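Robot Rules! What Keeps People Safe When Robots Help at Home

Quick one today, lots to get through. Robots. Rules. Go.

You have rules at home, right? No running with scissors. Shoes off. Robots have rules too, and grown-ups write them down in long documents called standards. A standard is a list everybody agrees to follow. Same idea as the rules of soccer – if each team made up its own, what a mess.

The Wovlow home helper rulebook has 176 pages. Way too long for here! So these are the big ones.

Rule 1: Stop means stop.
Every robot needs a stop button. Big, easy to reach, not hidden round the back. Press it and the arms quit moving. No "let me just finish this sock." And the robot can't start again by itself. A person has to say OK.

Rule 2: Slow near people.
Fast arms are fine inside a fence in a factory. In a living room, nope. Slow and gentle. If a person or a pet comes close, slower still, or a full stop.

Rule 3: Don't squeeze too hard.
Robot hands are called grippers. Some have flat fingers, some have pointy ones. Pointy is handy for pinching cloth but you dont want one in your ribs. So there are limits on how hard a gripper may push, and testers check with a special squishy pad. The Hotaslow lab does 20 pushes on the pad before a gripper gets its sticker.

Rule 4: Look before you grab.
Laundry is tricky. A shirt in a heap doesn't look much like a shirt, even to you.

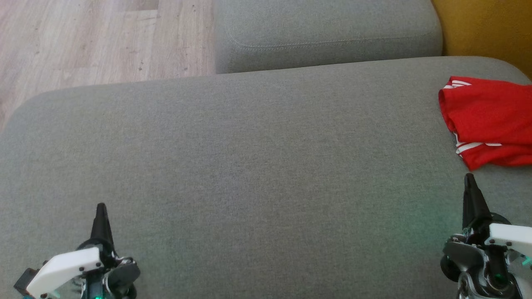 So the robot has to check first. Is it only cloth? Is there a hand under there? A sleeping cat?? If it isn't sure, it must wait or ask. Guessing is against the rules.

Rule 5: Keep secrets.
Robots use cameras to see. Cameras see your room, your stuff, your messy bed. People in the house should know when the camera is on and where the pictures go. Kids too! You're allowed to ask.

Your rules
– Don't hang on the arms.
– Don't poke fingers in the joints (the bendy bits).
– Hands away from whatever its picking up.
– Find the stop button before you play nearby.

Try it: one friend is the robot, one is the boss. The robot tidies a sweater, very slowly. Boss yells STOP whenever. Did the robot freeze right away? Swap.

Next time – how robots learn to fold.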